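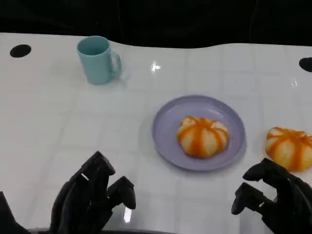
A teal mug on a white tabletop.

Most first-person accounts of strange night encounters fail at the same point, and the point is distance. The writer says the figure was "close" or "across the way," and the reader has nothing to work with. I edit a small quarterly of such accounts and have read 2,998 submissions. Very few give a distance that could be checked against a map.

Fergal Lynch's piece about the Kiltard ferry landing is an exception. He hears someone walking beside him on the gravel, stops, and hears two more steps. He then goes back in daylight and paces the path. The steps came from a strip six feet wide, with a wall on one side and water on the other. He offers no theory. The measurement narrows the options, and the reader is left with the ones that remain.

Compare the anonymous Burkow bus story, which we turned down. It has fog, a dead streetlamp and a woman in gray, and it spends seven paragraphs on how the writer felt. Fear is hard to describe and easy to assert. By the third paragraph I had stopped believing in the bus.

Doina Matić, who reads for us, disagrees. She holds that a frightened person does not measure, and that an account with too many numbers has been repaired after the fact. She is right that it has been repaired. All written accounts are. I would accept a repair the writer admits to, as Lynch does, over vagueness kept for effect.

We have since changed our guidelines. Contributors are asked to state where they stood, what light there was, and whether they went back. Submissions for the next issue close in April.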